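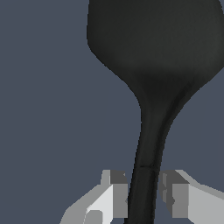
Dirard Publishes Gripper Service Schedule for the Yeo Cell

MONVILLE, December. Dirard has issued a service schedule for the gripper on its Yeo utensil-handling cell. Intervals were set in the Drundum simulation model, with a spatula held by its handle between two fingers.

Finger pads are inspected every 400 cycles and replaced at 4000. Wrist bolts are checked for torque every 800 cycles. After any pad change, the grip center is taught again with the arm raised and the utensil head down.

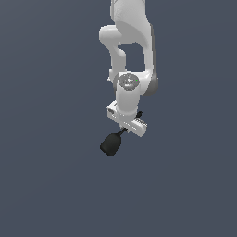 Availability

The schedule and Drundum model files are supplied to Yeo operators on request.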